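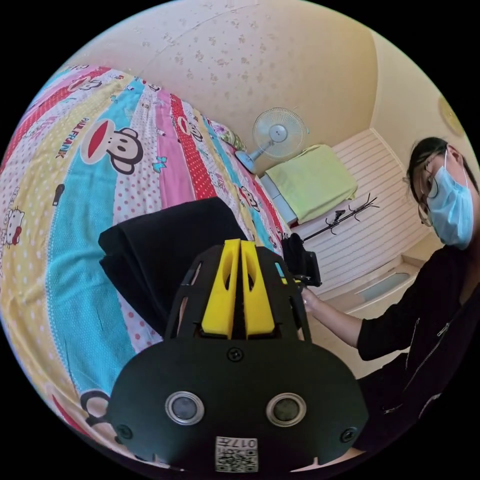 Proreveck Opens Bedroom Reset Program to Households in May

Home service adds folding, bedding care and small-room storage to its regular visits

Proreveck, a home organizing service, will begin taking bookings in May for Bedroom Reset, a visit that deals with one bedroom from the bedspread to the coat rack. The service is open to households in apartments and single-family homes, and it covers children's rooms, guest rooms and bedrooms shared by more than one person.

Bedroom Reset was developed after a trial in which Proreveck staff worked in 800 bedrooms. Households in the trial were asked which jobs they put off longest. Folding clean laundry came first, followed by finding a place for extra blankets and clearing clothing off the bed.

"Most of the rooms we went into were not dirty," the company said in a statement. "They had clean things in them that had no place to go. The bed is the biggest flat surface in the room, so that is where the clothes end up."

How a visit works

Each visit starts at the bed. Staff leave the bedspread on and use it as the folding surface, which saves bringing a table into a small room. A bright printed spread, such as a striped one with cartoon monkey faces, also makes dark clothing easy to see while it is being sorted. Black items are folded into a bundle and kept together until the end, when they go into the drawer or onto the rack as one group.

Bedding comes next. Blankets that are not in use are folded to fit the top of a cabinet or a closet shelf. Staff measure the top of the cabinet first and fold to that width, so the blanket does not hang over the doors. A light blanket on a small white cabinet near the head of the bed can be reached at night without getting up.

Coats and jackets are handled last. Where a household has a standing rack with curved hooks, staff hang one item on each hook and return the rest to the closet. Racks are placed against a wall and clear of the door. Electric fans stay where the household normally uses them, and staff keep cords and folded fabric apart.

Visits are booked for a morning or an afternoon. Staff can wear face masks in the home on request. Nothing is thrown away during a visit. Items the household may not want are put in a bag and left in the room for the household to go through later.

Storage pieces from Plundis

Proreveck will offer a line of small storage pieces from Plundis as an option with each visit. The line has 9 pieces, including a low cabinet, a shelf divider, a hook rail and a zip bag for spare bedding. All of them are sized for bedrooms where there is little floor left once the bed is in. Households do not have to buy any of the pieces to book a visit, and staff will work with the furniture already in the room.

Plundis pieces ordered with a visit are delivered before the booked day and put together by Proreveck staff during the visit. Pieces that do not fit the room can be sent back with the staff when they leave.

Folding guide

A printed folding guide will be left with each household. It covers T-shirts, zip-up jackets, fitted sheets, bedspreads and blankets, with one page for each. The guide was written with Bárány, a home textiles studio, and tested with 2000 readers of its newsletter. Changes made after the test include larger print and a new page on bedspreads with printed patterns, which some readers wanted to fold with the print facing out.

Extra copies of the guide can be requested at no charge. A version for children uses fewer steps and covers only T-shirts, pajamas and small blankets.

Booking

Bookings open at 9 a.m. on the first Friday in May. Households can book through the Proreveck website or by phone, and should have the size of the bed and the number of people using the room ready when they call. The first visits will take place in the Prellow area, with other areas to be added later in the year.

About Proreveck

Proreveck provides folding, sorting and storage help in private homes. Its main office is at 2609 Prellow Road.

Media contact: Proreveck Press Office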